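Reusing styrofoam shipping boxes, yes or no
Household & Storage > Packing and Moving
18 replies, 691 views

wlagman
I have inherited a styrofoam box. It came with frozen fish in it, the fish is gone, and the box is too good to throw out, or so I keep telling my wife. Thick walls, no lid. Our town won't take it in the recycling and the drop-off place in Bridstead wants it clean, dry and delivered in person between 9 and 11 in the morning, like a diplomat.

So what do people use these for? I was thinking of it as a catch-all while we clear out the hall table and the bathroom shelf. We move in February.

Wilfredo

lewis_b
Throw it out. You will move it to the new place, put it in the garage, and in ten years your kids will throw it out for you.

negri_radu
Disagree with Lewis, as is tradition. I've had one going since my last move. They're stiff, they weigh nothing, and whatever you drop in stays where you dropped it. Great for bottles. Not great for anything with a sharp corner.
- Radu Coman

lewis_b
They shed. Every time you bump one you get those little white beads and they follow you around the house. I found one in a sandwich.

negri_radu
You found one in a sandwich because you were eating over the box.

laur_m
Run packing tape around the rim and down the corners before you use it. Clear tape, the cheap kind is fine. Corners always go first. Don't use duct tape, it pulls chunks off when you peel it.

wlagman
Too late on the corners, one of them already has a dent and some chips out of it. Does tape still help or am I putting a bandage on a snowman?

laur_m
Still helps. Press the loose bits off first, then tape.

noelm
Moved from Drindilach with 7 of these and would do it again. Two things. Put the heavy stuff in first, and do not put anything with nail polish remover in there. Acetone eats styrofoam. I had a bottle leak and it went straight through the bottom and said hello to the carpet.

lewis_b
Noel, this is not the endorsement you think it is.

noelm
The other six were fine!

negri_radu
What are you putting in it, Wilfredo? "Catch-all" worries me. My mother had a catch-all. It was a bedroom.

wlagman
Small stuff. The rule I made is that anything that can leak stays out until the last day and gets bagged, and anything that can't leak goes in now. So the pump bottle and the little spray bottle are still out on the table next to the box and the dry things are going to the bottom. Not much in there yet, I admit. I started after lunch and then there was coffee.
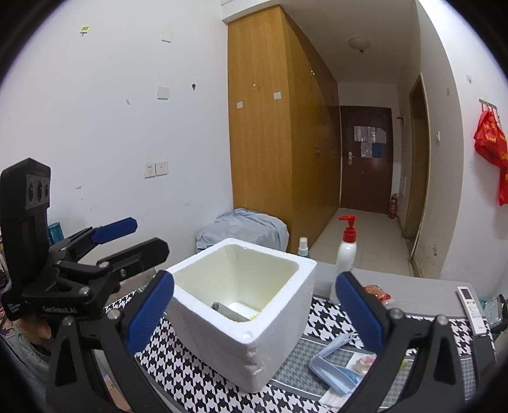

My wife's position is that a proper plastic tote costs less than the time I've spent on this thread. She wants the Wollari one with the latches. My position is that I'd then own a tote and a styrofoam box.

lewis_b
Your wife should be posting here instead of you.

laur_m
For the pump bottles: turn the head until it locks down, then put plastic wrap under the collar and screw it back on. A bag alone only keeps the mess in one place. And keep them upright, which the deep boxes are good for if you wedge a towel in.

noelm
Seconding the towel. You have to move the towels anyway.

negri_radu
Is nobody going to mention the tablecloth? Houndstooth. Very smart. I'd leave that on until the very end so there's at least one thing in the house that looks dressed.

wlagman
It's the last thing coming off. It hides the table.

lewis_b
Fine. If you're set on keeping the box, write on it which room it goes to. On two sides. Ballpoint just digs a trench in the foam, so use a marker, and test it on the bottom first, some of them melt it a little.

wlagman
That is nearly helpful, Lewis, are you well?

lewis_b
I have 2,715 posts on this forum and more than one of them was helpful. Look it up.

laur_m
No lid, you said? Cut a piece of cardboard slightly bigger than the opening and tape it down on two sides. Don't stack anything on it.

wlagman
Cardboard I have. Going to look for the tape, which I believe I packed.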